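My kitchen drawers, sorted at last

I've been putting off the drawer by the cooker since October, and last night I finally tipped the whole lot out onto a towel. So many takeaway menus! I wiped the inside with warm water and a drop of vinegar, let it dry with the drawer left open, then cut an old shoebox lid into dividers – free, and easy to swap when they get tatty.

Anything I hadn't used in a year went in a bag for the charity shop. 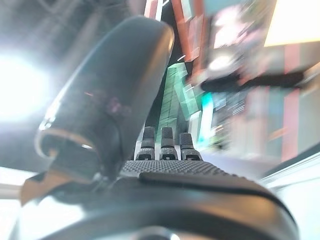 String goes in a jam jar with a hole punched in the lid, so you can pull out what you need and it never tangles. Batteries get their own little tub at the back.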